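Bench notebook, Gakthorpe workshop
2 April 2018

Carried on with the cloth trials for Camenzind. Two things to sort out before the next lot of samples goes over: how much the yellow-green cloth creeps after it's laid flat, and whether the white table is still fit for flat work.

1. Table top

Wiped down with plain water and left to air dry before starting. No cleaner this time – the last one left a film and the cloth dragged on it. Checked along the far edge with the long straight edge. Small low spot toward the left end, same as last time, no worse. Kept the cloth to the right side to stay clear of it.

2. Laying out

Cloth 2445 came off the Curnex roll on the weekend and had been hanging since. Spread it by hand from the middle outward, no weights, no steam. It goes down easily but holds faint wrinkles, and pressing them with a palm only moves them along. One corner wants to fold back on itself. I flattened it a couple of times, then left it alone to see what it would do.

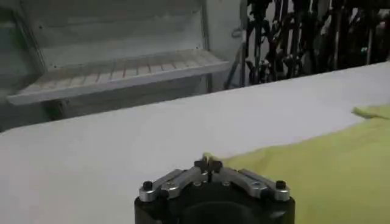

3. Comparison with 2397

Swapped over after lunch. 2397 is the older, heavier cloth and sits much better, corners included. Colour is close in daylight but a bit duller under the tubes. If Camenzind only care about how it lies, 2397 is the safer pick. If they want the paler shade, we'll need to press 2445 first and lose more than two hours a batch doing it.

4. To do

Press half of 2445 and lay it beside the unpressed half.
Try turning the cloth so the selvage runs along the long edge of the table.
Ask Curnex if the next roll can be wound looser. I suspect the corner trouble starts there.
Flaradari covers are not due until June, so they can wait. Don't cut anything for them from this roll.

Offcuts are in the bottom drawer, labelled by number. Please fold them, don't roll them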